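4. Second-half comebacks in the Storkness League

We now turn to the part of the data we most looked forward to. The Storkness League is a small college basketball conference with a fast style of play, and its teams give up big leads often enough to make a real study possible. Our sample holds 188 games in which one team led by double digits at halftime. In 33 of them the trailing team came back to win. That is a wonderful number of comebacks for anyone who has tried to study them one game at a time.

We coded every stoppage in the second half of those games, nearly 2000 in all, from the league's play-by-play sheets. Each was marked by who called it, what the score was, and which five players came back onto the floor. Efua Zakaria and Rizal Wijaya coded the games separately and then settled their differences together.
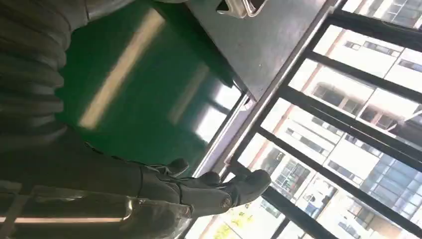
Does a comeback usually begin with hot shooting from long range?

It usually begins on defense. In most of the games that were turned around, the trailing team first put together a run of stops while its own shooting stayed flat, and the threes started to fall later. We found this pattern in both halves of the schedule, and it held when we left out the games at Everitz, where the home crowd is famously loud.

The lineups were a pleasure to work through. Coaches whose teams came back tended to settle on one group of five early in the half and leave it alone. Ackah College is the clearest case: its bench guard, Jailson Moura, rarely started, yet he was on the floor for the key stretch of every Ackah comeback in the sample. Coaches whose teams stayed behind made more changes — often right after a made basket by the other side.

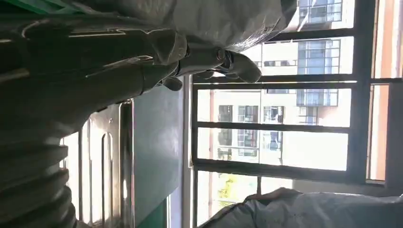 Asuka Katayama, reading an early draft, objected that we may have the order backward: a group that is playing well gets left alone, so a steady lineup could be the result of a run and tell us little about what started it. She suggested looking only at the minutes before the lead began to shrink.

We took up her suggestion gladly. When only those early minutes are counted, the gap between the two sets of coaches gets smaller but does not go away. Ackah still stands out. Cinditia, which looked like a steady team in our first pass, drops back into the middle of the league.
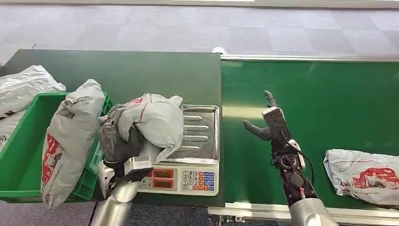

Figure 3. A white plastic mailing bag held over a digital scale.

Foul trouble deserves a closer look as well. Leading teams often sat their best big man after his fourth foul, and the paint opened up at once. Drives that had ended in kick-out passes before halftime now ended at the rim or at the free throw line. Kobina Kwofie's notes on the Cinditia games are excellent on this point, and they sent us back to the sheets more than once.
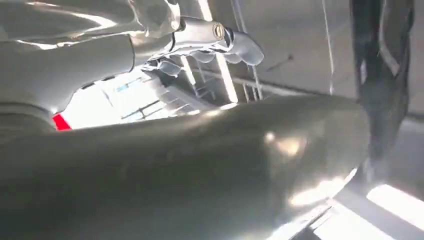 The free throw line matters for another reason, too. A team shooting two has time to set its defense, and the stops that follow are exactly the ones that feed a comeback. We were delighted to see how cleanly this showed up in the play-by-play: trailing teams defended better after their own free throws than after their own made baskets, and the difference was largest in the games they went on to win. Section 5 takes up the same question for overtime, where the sample is much smaller and the swings are even bigger.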